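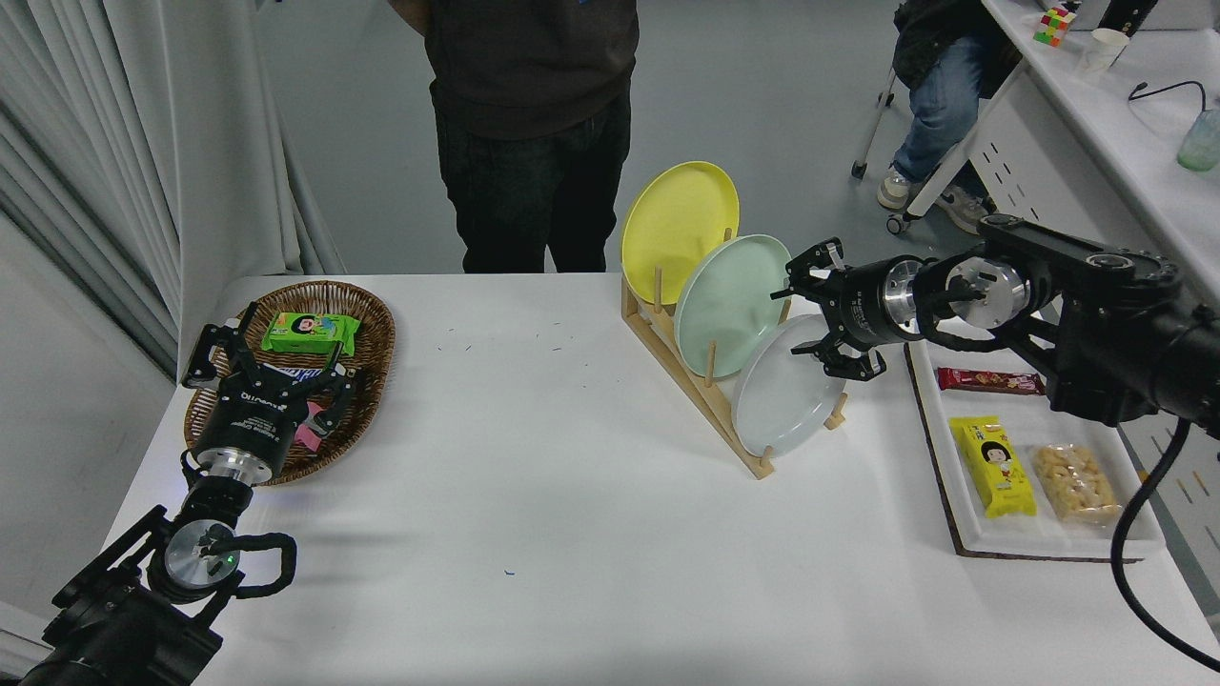 Snack basket on the white table.

Watville Youth Study Hub – end of term safety walk-through, with my comments
May 2023

Hello all! It's that time again. I went through the whole hub with the checklist on my clipboard, from the front gate to the back shed, and I've typed it up with my comments under each item because last time my handwriting defeated everyone (me included). Items are marked OK, FIX or WATCH. FIX means before the Year 12s start their exam prep sessions, please, and WATCH means I'll look again next term.

ENTRY AND SIGN-IN

1. Front gate latches on its own – OK
The new spring is brilliant. It shuts with a real clang, so you'll hear every late arrival.

2. Path and ramp clear, no trip hazards – FIX
The paver beside the ramp has lifted again. The gum tree roots are winning that battle. I've sprayed it orange for now, but it needs pulling up and relaying properly. Please stop leaning bikes on the ramp rail too, there's a perfectly good rack near the bins!

3. Sign-in book in use, emergency contacts current – FIX
Sign-in is good, contacts are patchy. Plenty of families have changed numbers since enrolment and a few cards still list a primary school as the daytime contact, for kids who are now taller than I am. New forms are in the yellow tray. Could the tutors hand them out at the start of each session until the tray's empty?

4. Visitor badges – OK
All there except 214, which went home with somebody's uncle in March and may never be seen again.

STUDY ROOMS

5. Exits clear and signs lit – WATCH
Both signs lit, both doors open easily. My grumble is with the pile of donated textbooks in the Lollia Room, which has been creeping towards the side door all term. I moved it back behind the tape line. If you're sorting books, start with the old chemistry ones, which don't match the current syllabus and can go straight in the recycling.

6. Room limits posted – OK
The big hall is signed for 100 and we've never come close, except on university offer night when the whole town seemed to come through for the sausage sizzle. What a night that was, and how proud were we of that lot! For next year's I'd still like one person on the door with a clicker.

7. Chairs and desks sound – FIX
Three of the stacking chairs have split seats that pinch (ask me how I know). They're in the shed with a red tag on each. Don't bring them back in, even when we're short, even for five minutes.

8. Shelving fixed to walls – FIX
The tall Storkar unit in the scholarship corner rocks when you pull a folder out of the top. It was never bracketed. I've shifted the heavy folders to the bottom shelf and taken everything off the top, so if you're hunting for the application guides, look down low. Brackets and two wall anchors are on the shopping list.

9. Lighting – WATCH
One tube in the quiet room has started that flickery business. It's fine during the day and maddening after dark, and a couple of the students doing maths in there have asked about it. I'll swap it when I get the long ladder back.

ELECTRICAL AND LAPTOPS

10. Test tags current – OK
All in date. Personal chargers are supposed to be looked over before they're plugged in, so have a quick squiz at the cable and if you can see wire, it goes back in the school bag.

11. No daisy-chained power boards – FIX
Oh, you lot. I found a board plugged into a board plugged into a board under the window desks. I know everyone wants to be near the window, and I know laptops go flat, but that isn't on. We've got 600 dollars left in the equipment line and I'd love to spend a bit of it on a proper extra double outlet. In the meantime, one board per wall socket.

12. Laptop trolley locked and ventilated – OK
Locked, fan running, key where it should be. Lovely.

KITCHENETTE AND SNACKS

13. Allergy list displayed and current – FIX
The list on the fridge is last year's. I'm waiting on two replies and then I'll print the new one. Until then the handwritten one inside the cupboard door is the one to follow.

14. Snacks in date and in original wrappers – WATCH
Nothing out of date when I checked. Wrappers stay on until they're eaten, please, so anyone can read the ingredients. No nuts at all, same as ever. I'd also like to see more fruit about in exam season, though I realise I'm up against chocolate.

15. Urn and kettle – FIX
The urn lid doesn't seat properly and the steam comes out the side, right at hand height. I've unplugged it and put it on top of the fridge. Kettle only, tutors only, for now.

16. Fire blanket and extinguisher – OK
Both serviced, both hanging where they belong. Somebody had hung a tea towel over the extinguisher and I've relocated it to the oven door.

FIRST AID AND EMERGENCY

17. First aid kit stocked – FIX
We're low on bandaids and out of instant cold packs, thanks to the lunchtime soccer crowd. Everything else was there. If you use the last of something, write it on the card in the lid!

18. Evacuation drill held this term – OK
Done, and done well. Everybody was out on the grass before I'd found my hat. One group stopped to save their essays, so we had a chat about that.

19. Assembly point sign visible – WATCH
The Yang Street sign is disappearing behind the bottlebrush. I gave it a trim with the kitchen scissors, so it needs doing again with real secateurs.

OUTSIDE

20. Rainwater tank lid secure – OK
The 4000 litre tank is strapped and the lid's tight. The overflow is dripping on the shed step and making it slimy, so go carefully if you're in thongs.

21. Bus pick-up area – WATCH
Mostly good. The Year 8s still wander out past the cones when they see the bus coming. I'd like one of us standing out there for every pick-up, and I'm happy to take the first turn with a thermos.

If you can take on any of the FIX items, put your initials beside it on the copy pinned up in the kitchenette. The drill is in the shed on the second hook and the spare batteries are in my bottom drawer.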